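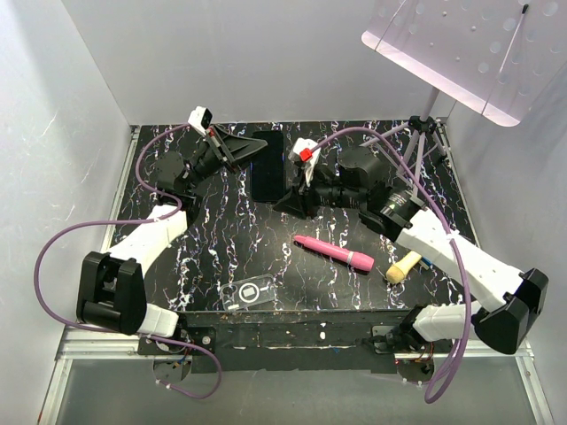

By the Sullard project group, Clerudberg College - 31 December 2024

Projects > Interiors > Small Tables

Our project looked at whether a dark, veined tabletop makes small things harder to find. The top is black with a marble-like pattern in white, lavender and pale blue, and it has white walls on three sides.

We ran 24 searches in July, each with a limit of 60 seconds. Pale items took longest - the veins hid their edges. In 2 searches the item was not found at all.

Next term we plan to repeat the test on a plain top.

Contact Jundgate Projects Office | Back to top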